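Passport and Travel Paper Tips for the Household

Reading time: 3 min

Most trouble with travel documents starts at home, in whatever drawer the passports live in. The tips below need a box, a folder and an hour at the kitchen table.

Keep every passport in one place

Pick one container and use it for nothing else. A lidded metal cash box works well, and so does a zip folder on a high shelf. Avoid the kitchen, where steam curls the pages, and any bathroom cabinet. A passport that has been wet can be refused even if you can still read it.

Put each one back the day you get home. Ours used to stay in the suitcase pocket until the next trip, and one June we spent a whole evening emptying bags in the garage.

Write the expiration dates where you will see them

Tape a card inside the lid of the box with each person's name and the date the passport runs out. Next to it, write a second date six months earlier. Many countries want that much time left on the passport when you arrive, so the earlier date is the one to plan by. Children's passports usually run out sooner than adults', so check them separately.

Count the blank pages too. Some countries ask for 2 blank pages, and the ones at the very back often don't count as visa pages.

Check the names against the tickets

Lay the passport next to the booking and read the name letter by letter. Look at middle names, hyphens and any name changed by marriage. If something is off, call the airline that day. Small corrections are often free in the first hours and expensive later.
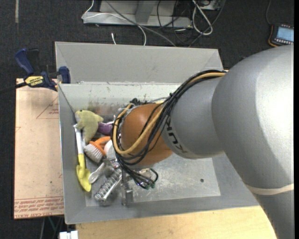 Leonidas Katsaros wrote in to say that he does this check twice, once when he books and again when he packs. He found his wife's old surname on a connecting flight the second time, after missing it the first. He also keeps the booking printed out, since his phone went flat in a check-in line and he had 18 minutes to find an outlet.

Make copies and split them up

Copy the photo page of each passport. Put one set in the box at home and another in a different bag from the passports. A third can go to a relative who answers the phone at night. Copies won't get you on a plane, but they speed things up at a consulate.

If you store scans online, name the files plainly and test that you can open them from somebody else's computer.

Clean and dry storage

A small packet of silica gel in the box keeps the paper flat. Change it once a year. Don't use rubber bands, which mark the covers and go sticky in summer. If a page gets damp, stand the passport open in a dry room, away from the heater. Never iron it.

Stickers, stamps from gift shops and a toddler's crayon all count as damage in the eyes of some border officers. Keep the box out of reach.

The night before

Take the passports out, open each one, and check the photo page. Two people in the same house can easily pick up each other's. Then put them in the bag you will carry on board, in a pocket that closes, and leave them there.

Related tips

Packing a Carry-On Without Creases
Getting Sunscreen Out of a Suitcase Lining
What to Unplug Before a Long Trip
Luggage Wheels: Cleaning and Oiling

Contact | Copyright Kedance Home Pages | Back to top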